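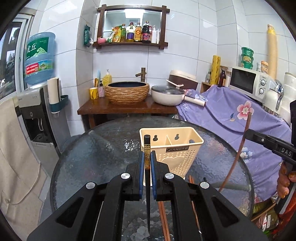
The Nastent noodle factory in Vistton opens its doors to regular people on a couple of Saturdays every spring, and I finally got myself a spot after missing out last year. I eat noodles several times a week and had never given a thought to how they get made. Chopsticks I do have opinions on - I like the plain brown wooden ones better than the black kind with the gold pattern up top, pretty as those are, because a slick noodle slides right off anything shiny. But the noodle itself? I figured flour went in one end and packages came out the other, which is sort of right, but there's a lot going on in between!

You check in at the side gate on Osilo Street, not at the front office. I went to the front office. So did a family with a stroller, and we all trooped around the building together past the loading docks, where it already smelled like warm bread (or warm cardboard, we couldn't agree). They give you a paper hat, a blue coat and covers for your shoes, and you have to take off your rings and watch. My wedding ring doesn't come off anymore, so they put a piece of tape over it. The coats come in one size and the sleeves hung down over my hands for the whole tour.

The first stop is the flour. It comes from Bataineh Mills in big trucks and gets blown up through pipes into silos on the roof, and you can put your hand on one of the pipes and feel it hum. Our guide had worked there for years and clearly loved this part. She passed around little dishes of two kinds of flour, one for the soft udon and one for the thinner wheat noodles, and asked us to rub them between our fingers. I said I could feel a difference. I'm not sure I could.

After that comes the mixing room, and you watch it through a window because of the dust. I expected a big smooth ball of dough like when you make bread at home, but what comes out of the mixer is crumbs. Wet, yellowish crumbs! They look like something you'd put on top of an apple crisp. It only turns into dough when the rollers squash it, and it goes through one set after another, getting thinner each time, until it's a long pale sheet moving along the belt like cloth. A kid in our group asked if anybody had ever laid down on it. The guide said no, a little too fast, I thought.

Then the cutting. I could have stayed at the cutting machine all day. The sheet goes in flat and falls out the other side as noodles, just like that, and they drop in waves onto the belt. The machine in front of us turns out 400 portions every few minutes and it isn't even the big one. It's loud in there, so you get a headset, and mine kept cutting in and out, so if I've mixed up any of the details from here on, blame the headset.

The dried noodles go one way and the fresh ones go the other. We followed the fresh ones first. They get steamed, rinsed, and portioned into trays, and a row of people in white check the trays as they go by and pull out any that look wrong. I never once saw what was wrong with the ones they pulled. The drying rooms are more peaceful. The noodles hang over rods like laundry, rack after rack, and the air is warm and a bit damp, since they'll crack if they dry too quickly. The guide said it takes about 80 hours for the thickest ones. I had no idea, and I felt kind of bad about all the ones I've boiled to mush.
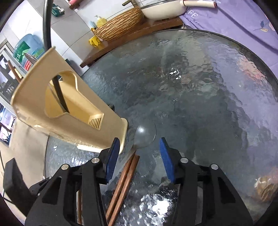
And then, lunch! It's included in the ticket, and I'd say it's worth going for by itself. They set up long tables in the staff cafeteria and you pick your noodle at the counter and then go down the line for broth and toppings. I had the udon in a clear broth with green onion and a soft egg, and went back for a small bowl of the cold ones with sesame sauce. The udon was really something - chewy in the middle, and it held up right to the bottom of the bowl. The sesame ones I thought were a bit too sweet, but the woman next to me had three helpings, so don't go by me. The only drinks were water and barley tea.

One complaint, and it's a small one. The tour is supposed to leave you time in the factory store, but our group ran late at the cutting machine (partly my fault) and we had maybe enough time to grab something and pay. The broken noodles are the thing to get. They sell them by the bag for 5 dollars, they taste exactly the same, and they're great in soup. I got two bags and wish I'd taken more. I never even made it to the shelf with the bowls.

A few things if you're thinking of going. Wear flat shoes, as the shoe covers are slippery on the stairs up to the drying rooms. Leave your big bag in the car, the lockers are tiny. There's an elevator but you have to ask for it at check-in. Kids are welcome if they're in school already, and the ones in our group did fine, though the drying rooms were a bit of a snooze for them. Parking is free along the fence. The next open Saturday is in May and you have to book by phone. It took me most of a morning to get through, so keep trying, and ask for the early group if you want a shot at the store before the broken noodles are gone.

Days Out > Food & Factories > Nastent Noodles, Vistton

Last updated: 14 April 2022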